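About Karkov Kitchen School

Monday, May 27, 2019
By Marilou Umali
2 min read

Karkov is a small cooking school in Korncombe. We teach home cooking to adults, mostly in the evenings, and we take 13 people in each class so that everybody has a place at the stove.

The school was opened by the Pavlović family, who had a bakery on the same street before. Their recipes for filled pastry and pickled peppers are still in our first course. Since then we have added soups, fresh pasta, fish and a course for people who never cooked before – this one fills up the fastest.

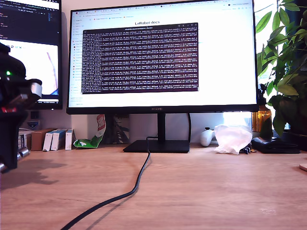

Our teachers all worked in restaurant kitchens, but we do not teach restaurant food. You will learn dishes which you can make at home on a weekday, with a normal oven and two good knives. Last year 300 students finished a full course with us.

We also publish Hullo, our free recipe letter. It goes to 2,145 readers every month except August, when the school is closed.

If you have an allergy, please write it on the booking form. Vouchers are valid for all courses – also the bread weekend.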